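Section 4: Setting up the room and laying the rug pad

Before you start

The Stolby rug pad is made to go under an area rug on a hard floor such as tile, stone, sealed wood or vinyl. It keeps the rug from sliding and stops the edges from creeping. Do not use it on carpet. For rugs over carpet, see Section 6.

You will need:

Stolby pad (model 1103)
Tape measure
Chalk or a soft pencil
Heavy scissors
Vacuum cleaner with a hard-floor setting
Two people for any rug over 13 feet on the longer side

Unroll the pad the day before and leave it flat with the printed side down. A pad that has been stored in a cold garage or car may hold its curl longer. Do not iron it or use a hair dryer on it.

4.1 Preparing the floor

1. Move furniture off the area. Lift it, do not drag it. Grit under a chair leg will scratch glazed tile.

2. Vacuum the floor, then wipe it with a damp cloth and plain water. Go over the grout lines twice.

3. Let the floor dry for at least 30 minutes. If you mopped with a lot of water, wait longer. Tile dries before grout does.

CAUTION: Do not lay the pad on a floor that has been waxed or oiled in the last 15 days. The finish can bond to the underside and leave a mark.

4. Check for loose or raised tiles. A raised corner will wear through the pad and then start on the rug. Have loose tiles fixed first.

4.2 Measuring and cutting

5. Lay the rug where you want it. On a square rug, measure from each side to the nearest wall and adjust until opposite sides match. If the walls are not square to each other (common in older houses), line the rug up with the tile joints, which are easier for the eye to follow.

A pale rug on a colored tile floor shows a crooked edge more than a dark one does, so take your time here.
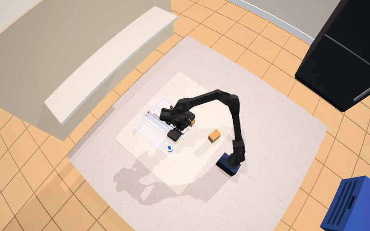 6. Mark the four corners of the rug on the floor with chalk. Use small marks, just outside each corner. Test the chalk on a spare tile or in a closet first, as unglazed clay tile can hold the color.

7. Roll the rug up and set it to one side. Do not fold it.

8. Cut the pad one inch smaller than the rug on every side. Cut from the back, following the grid. The grid lines are one inch apart.

NOTE: For a rug with a fringe, measure from where the fringe begins and leave the fringe out of the size.

4.3 Laying the pad and rug

9. Place the pad inside the chalk marks, printed side down. Smooth it from the center out with your hands. It should lie flat with no ridges.

10. If you are joining two pieces, butt the edges together. Do not overlap them. Joining tape is sold separately. Pasero and Gunawan tapes both hold well on this pad. Do not use duct tape, which leaves residue on tile.

11. Set the rolled rug along one edge of the pad and unroll it slowly. With two people, keep the roll level and stop every few feet to check the sides.

12. Walk over the rug from the center to the edges. If a corner lifts, roll it under against the curl, hold it for a minute and let go.

13. Wipe off the chalk marks.

CAUTION: Check that nearby doors clear the rug. The pad adds a quarter inch in height.

4.4 Care

Lift the rug and pad twice a year and clean underneath. We suggest March and September. Shake the pad outside or rinse it with cool water and hang it to dry. Do not machine wash. Never put it back damp, especially over grout.

If the rug starts to slip again, the underside of the pad is probably dusty. Wipe it with a damp cloth, let it dry and try again before ordering a new one.

Small mats placed on top of a larger rug need their own grip. Use the Nodier corner pieces for this - the full pad is too thick and leaves a step at the edge.

Section revised 24 January 2020 by Shengli Shi. Cutting instructions checked by Gilmar Pacheco.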